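Calf load and the stride counter

I have been using the Bosel ankle sensor since March, mostly to see whether it could warn me before my left Achilles started complaining again. It clips to the lace, samples at 300 Hz and sends a stride file to the Nodon app when the run is saved. The app then gives a load score for each leg.

The score is a plain product of peak impact and stride count, with a correction for slope. On the flat path out to Oakley it behaves well. Two runs at the same pace gave 958 and a figure within 12 of it, which is closer than I expected from a sensor that can shift on the lace. On the climb above Groltdale it reads low, I think because the slope correction relies on the phone's altitude, and that lags badly under trees.

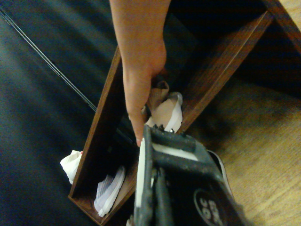 Slip-on in the shoe rack.

What the score does not measure is calf work. Running uphill on the forefoot loads the tendon heavily with very little impact, so the number drops on exactly the sessions that leave me stiff the next morning. I now keep a second column by hand: stiffness on the first steps out of bed, 0 to 10. Anything above 3 and I swap the next run for the bike.

After six weeks the two columns agree on flat routes and hardly at all on hills. The handwritten one has been the better guide - it caught both flare-ups a day before the app showed any change.

I will keep the sensor for left and right balance, where it seems sound. The next firmware is meant to read slope from the sensor itself. If it does, I will repeat the Groltdale climb at the same pace and post both sets of figures.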